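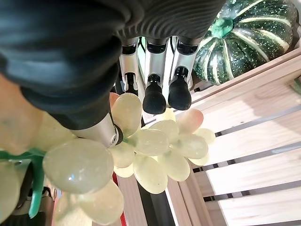
Grapes, still on the bunch.

Produce wash: does any of it do anything?
Board: Kitchen Talk > Food Storage

plumline
My sister-in-law swears by Gulasix, the fruit and vegetable wash they sell by the register at Prikeck. The label says grapes stay fresh "67% longer." Longer than what? Longer than grapes left in a hot car? I looked on the bottle and on the website and couldn't find what they compared it to. There's a little star after the number and I never found the other star.
I buy a lot of grapes and throw away more than I'd like, so I'm willing to be talked into this. But I want a reason, and "my fridge has changed" in a five-star review is not a reason.

dogwood_ed
It's soap-ish water with lemon in it. Save your money.

marrow_and_rye
Not sure that's fair, Ed. I've used Gulasix on berries since June and they do last. I used to get two days out of raspberries and now I get four or five.

plumline
Did you change anything else at the same time?

marrow_and_rye
Well, I started drying them on a towel and putting them in a box with a paper towel at the bottom. It says to do that on the bottle.

plumline
So it could be the box.

marrow_and_rye
It could be the box. I still think the wash helps.

tinlid
Worked a produce department for years. The thing that kills grapes at home is water. People bring them in, rinse the whole bunch, put it back in the bag dripping and close it up. Then there's mold where the stems meet and they blame the store. Leave them dry, leave them on the stem, wash what you're going to eat when you're going to eat it. Pull any split ones the day you buy them.
The dusty film on grapes is called bloom, by the way, and it's a natural wax. I used to have customers hand me back a bunch for being "covered in spray." If a wash strips that off a week before you eat them I can't see how it's doing you a favor.

dogwood_ed
Like I said. Soap.

quietcarrots
The bloom point is interesting but I wash mine for dirt and pesticide, and shelf life is a side issue for me. Has anyone looked at whether these take off more than the tap does? I have the Custeck spray, which says "100% plant based," and I've been using it on everything without ever asking.

plumline
"Plant based" tells you what's in the bottle. It says nothing about what comes off the grape. Poison ivy is plant based.

quietcarrots
OK, but you don't have to be rude about it. I asked a question.

plumline
Fair, sorry. I'm grumpy at the label, you just happened to be holding it. 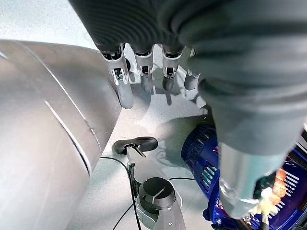

Second one, same place as the grapes.

tinlid
For dirt, I'd hold them under running cold water and move them around with your hand for 30 seconds or so. I've never seen anything that convinced me a bottle beats that. Could be wrong, I sold fruit, I didn't test it.

lowercase_bea
The market over in Giáp has a seller who dunks everything in vinegar water and tells you it's why his grapes are crisp. I bought some and they were crisp. They were also picked that week, according to him, so who knows. My kids said they smelled like salad.

marrow_and_rye
Vinegar is cheap at least. I'd try it on berries. Did the smell go away?

lowercase_bea
Mostly, after a rinse. Not from the car.

plumline
Here's what I'm going to do. One bunch, cut in half. Half gets Gulasix exactly as the bottle says, dried, boxed with the paper towel. Other half gets the same box and paper towel and no wash at all. Same shelf. If the washed half wins I'll come back and say so.

dogwood_ed
You bought a bottle? After all that?

plumline
Borrowed my sister-in-law's.

quietcarrots
You need a third one washed in plain water, otherwise you can't tell whether it's the wash or just getting wet.

plumline
Good point. Thirds, then. I'll need a bigger bunch.

tinlid
Make sure they're all firm to start with and check the stems. Green stems, not brown. And don't let anyone snack out of one box.

marrow_and_rye
My money's still on the wash, for what it's worth.

plumline
Noted. Boxes go in tonight.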